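4.2 What goes in the kitchen bin

The second of our three measures is the least glamorous. Households in the Kalletine study were asked to keep a paper diary of everything they threw out in the kitchen over a fortnight, under four headings: food, packaging that held food, packaging that held something else, and "other". The fourth heading was a courtesy to respondents and a mistake on our part. Of the 581 diaries returned, a good many used it as a general confessional, and we have since learned more than we wished to about the life expectancy of novelty oven mitts.

Diary methods have a well-known weakness in this area. People write down what they regard as rubbish, and they are slow to regard small things as rubbish at all. A chicken carcass gets an entry, often with a remark. The twist of plastic that came around the lolly does not. The Plirkby pilot had already warned us of this, and we revised the instructions to ask for "every item, however small", in bold. The revision annoyed respondents and made no difference we could detect to the rate at which small packaging was recorded.

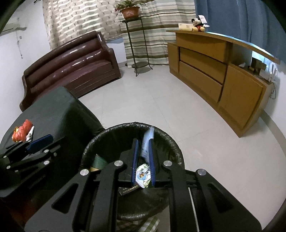
Figure 4. Small packaging at a round bin: a crumpled wrapper above a black liner.

Small packaging is awkward for waste policy because it is badly served by every unit we have. By weight it hardly registers, so a council that pays by the tonne has little reason to care about it. By volume it does slightly better, although it compresses to nothing under a teabag. By number of items it dominates, and the public, who see items and not tonnes, form their view of household waste accordingly. A wrapper such as the one in Figure 4, mostly white with patches of green and a little round emblem in light blue, has been given a good deal of graphic attention for something whose working life ends at the first bite or shortly after. Crumpled, it keeps enough of its colouring to be noticed in a street gutter and too little substance to trouble a weighbridge. The gap between those two facts accounts for much of the correspondence that local waste officers receive.

We therefore report item counts and weights side by side throughout, and ask readers to resist the temptation to choose whichever suits them. Items were coded using the Marciniak scheme, which divides packaging by what it held and ignores what it is made of. The scheme has been criticised for this, fairly. We kept it for comparability with earlier work and because our respondents, when asked to name the material of a muesli bar wrapper, offered "foil", "plastic", "foily plastic" and, in one case, a drawing.

More than 2,000 entries could not be coded at the first pass. Most were resolved by a second coder working from the respondent's other entries, and 9 diaries were set aside as unreadable, one having itself spent some time in the bin. Where coders disagreed, we took the broader category. This favours dull results over exciting ones, and we make no apology for the dullness.

The liner question, added late at the request of a reviewer, asked whether the household bought bags for the purpose or reused bags that had come into the house some other way. Respondents in both groups described their own practice as the normal one. Purchased liners were left out of the packaging totals, and we return to them in Section 5.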